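시뮬레이션 조작 씬 작성 규칙: 작업면, 물체, 배경, 기록

이 문서는 테이블탑 조작 과제용 시뮬레이션 씬을 새로 만들거나 기존 씬을 수정할 때 따르는 절차를 정리한 것이다. 대상은 Griltbridge 저장소에 씬을 올리는 모든 작성자이며, 렌더러와 물리 엔진의 설치는 다루지 않는다. 설치는 별도 문서를 참고한다.

적용 범위

단일 로봇 팔이 고정된 작업면 위에서 강체를 다루는 씬에 적용한다. 이동 로봇, 양팔 구성, 천이나 액체를 쓰는 씬은 제외한다. 제외 대상 씬이라도 파일 이름과 기록 항목은 이 문서의 형식을 따르는 것이 좋다.

본문에서 "한다"로 끝나는 항목은 필수이고 "좋다"로 끝나는 항목은 권고이다. 필수 항목을 지키지 못한 씬은 예외 사유를 적어 검토를 요청한다. 검토 담당은 Drahomíra Hájek, 부재 시 Béla Szénási이다.

1. 좌표계와 단위

길이는 미터, 질량은 킬로그램, 각도는 라디안으로 통일한다. 화면 표시용으로 도 단위를 쓰는 것은 허용하지만 파일에는 저장하지 않는다.

월드 원점은 작업면 윗면의 중심에 둔다. z축은 위를 향한다. 로봇 베이스의 위치는 월드 원점 기준으로 기록하고, 베이스 좌표계와 월드 좌표계 사이의 변환은 씬 파일에 한 번만 정의한다. 같은 변환을 제어 코드에 다시 적어 두면 나중에 한쪽만 수정되는 경우가 생긴다. 2차 개정 전의 씬 중 상당수가 이 문제로 반려되었다.

외부에서 가져온 메시는 불러오기 단계에서 단위를 확인한다. 밀리미터 단위로 제작된 메시를 그대로 넣으면 충돌 형상과 시각 형상의 크기가 어긋날 수 있다. 확인 방법은 다음과 같다.

메시의 경계 상자를 출력한다.
실측값 또는 도면값과 비교한다.
배율을 적용했다면 배율 값을 자산 기록에 남긴다.

2. 작업면

작업면은 바닥과 분리된 독립 물체로 만든다. 바닥 텍스처 위에 색만 칠한 영역은 작업면으로 인정하지 않는다. 경계가 물리적으로 정의되어 있어야 물체가 작업 영역을 벗어났는지 판정할 수 있다.

작업면의 색은 과제 물체의 색과 구별되어야 한다. 밝은 무채색이나 채도가 낮은 색을 쓰는 것이 좋다. 완전히 균일한 단색은 피하고 약한 얼룩이나 결을 넣는 것이 좋다. 단색 면에서만 학습한 인식 모델은 실물 작업면의 얼룩을 물체로 잘못 잡는 경향이 있다.

마찰 계수는 기본값에 의존하지 않고 명시한다. 엔진을 올릴 때 기본값이 바뀌면 같은 시드에서도 궤적이 달라진다.

3. 과제 물체와 방해 물체

과제 물체는 조작의 대상이고, 방해 물체는 경로나 시야를 제한하기 위해 놓는 것이다. 두 종류는 이름 접두어로 구분한다. 과제 물체는 task_, 방해 물체는 obst_로 시작한다. 색 이름을 식별자로 쓰지 않는다. 색을 무작위화하면 task_red라는 이름의 물체가 초록색이 되는 일이 생긴다.

크기가 같은 물체 여러 개를 쓰는 경우 색으로만 구분되므로, 조명 조건이 가장 나쁜 렌더에서도 색이 서로 구별되는지 확인한다. 특히 빨강과 주황, 흰색과 옅은 회색의 조합에 주의한다.

방해 물체가 과제 물체보다 클 때는 그림자와 가림을 함께 검토한다. 과제 물체가 주 카메라에서 완전히 가려지는 배치는 허용하지 않는다. 일부 가림은 과제 설명에 적는다.

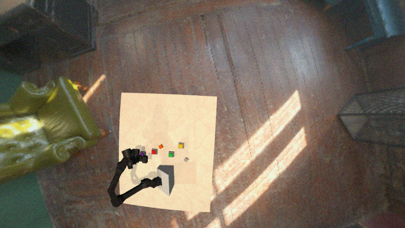
초기 배치는 무작위 추출 후 정착 단계를 거친다. 물체를 작업면 바로 위에서 놓고, 모든 물체의 속도가 임계값 아래로 내려갈 때까지 시뮬레이션을 진행한 다음 그 상태를 에피소드의 시작으로 삼는다. 정착에 걸린 스텝은 에피소드 길이에 포함하지 않는다.

정착이 끝나면 아래 조건을 검사한다.

모든 과제 물체가 작업면 경계 안에 있다.
물체 사이의 관통이 없다.
로봇의 시작 자세가 과제 물체와 겹치지 않는다.
과제 물체마다 도달 가능한 파지 자세가 하나 이상 있다.

하나라도 실패하면 배치를 버리고 다시 추출한다. 재추출은 29회까지 허용한다. 그 안에 조건을 만족하는 배치가 나오지 않으면 추출 범위가 잘못된 것이므로 범위를 수정한다. 허용 횟수를 늘려서 해결하지 않는다.

4. 로봇과 접촉

로봇 모델은 Murín 목록에 등록된 것만 쓴다. 관절 한계, 토크 한계, 그리퍼 개폐 범위는 등록값을 그대로 쓰고 씬 파일에서 덮어쓰지 않는다.

로봇 링크와 방해 물체의 접촉은 세 등급으로 나누어 판정한다.

등급 0: 접촉 없음.
등급 1: 접촉이 있으나 방해 물체의 변위가 임계값 이하.
등급 2: 변위가 임계값 초과 또는 방해 물체가 넘어짐.

등급 1의 허용 여부는 과제별로 정하고 과제 설명에 명시한다. 명시하지 않은 과제에서는 등급 1도 실패로 처리한다. 그리퍼 손가락과 과제 물체의 접촉은 이 판정에서 제외한다.

로봇의 색이 어두운 경우 링크와 그 그림자가 한 덩어리로 분할되는 오류가 잦다. 분할 마스크를 학습에 쓰는 씬이라면 렌더 결과만 보지 말고 마스크 출력도 함께 확인한다.

5. 배경과 조명

배경 환경은 작업면과 독립적으로 교체할 수 있게 구성한다. 환경 맵을 쓰는 경우 가구 등 배경에 찍힌 물체에는 충돌 형상이 없다. 로봇의 작업 반경이 그런 영역까지 닿는다면 보이지 않는 충돌 형상을 추가하거나 관절 한계로 접근을 막는다. 실물 이식을 전제로 한 과제에서는 둘 중 하나가 필수이다.

창으로 들어오는 직사광처럼 명암 차가 큰 배경은 제외하지 말고 일정 비율로 포함한다. 이때 배경의 빛 방향과 작업면에 드리우는 그림자의 방향이 맞는지 확인한다. 방향을 일부러 어긋나게 한 경우에는 조명 기록에 mismatch 값을 넣는다. 값이 비어 있으면 검토자는 실수로 간주한다.

학습용 배경과 평가용 배경은 겹치지 않게 한다. 같은 환경 맵을 회전한 것도 같은 배경으로 본다. 현재 배정표에는 학습용 842개, 평가용 148개가 있으며, 배정 변경은 Oľga Paulík의 승인을 받는다.

6. 기록

씬 파일과 함께 아래 항목을 제출한다.

엔진과 렌더러의 버전
난수 시드(배치, 조명, 카메라 각각)
자산 목록과 출처, 사용 조건
카메라 내부 및 외부 파라미터
성공 판정 함수와 그 단위 시험
대표 렌더 3장과 해당 시드

시드를 하나로 합쳐 쓰지 않는다. 배치를 고정한 채 조명만 바꾸는 비교가 불가능해진다.

7. 제출 전 점검

Testell을 검사 모드로 실행하면 1절, 2절, 4절의 필수 항목이 자동으로 확인된다. 3절의 색 구별과 5절의 그림자 방향은 자동 검사가 없으므로 작성자가 직접 본다. 작성자와 검토자는 같은 사람이 될 수 없다.

재현성 점검은 다른 장비에서 수행한다. 같은 시드로 두 번 실행하여 최종 물체 자세의 차이가 허용 오차 안에 있어야 한다. GPU 물리를 쓰는 씬은 비트 단위 일치를 요구하지 않는다.

변경 이력

2월 개정: 접촉 등급 추가, 배경 배정 규칙을 5절로 이동. 초안 Igor Tóth, 검토 Rozália Kubíček.
이전 개정: 색 이름 식별자 금지. 기존 씬의 이름 변경은 다음 수정 시점에 함께 한다.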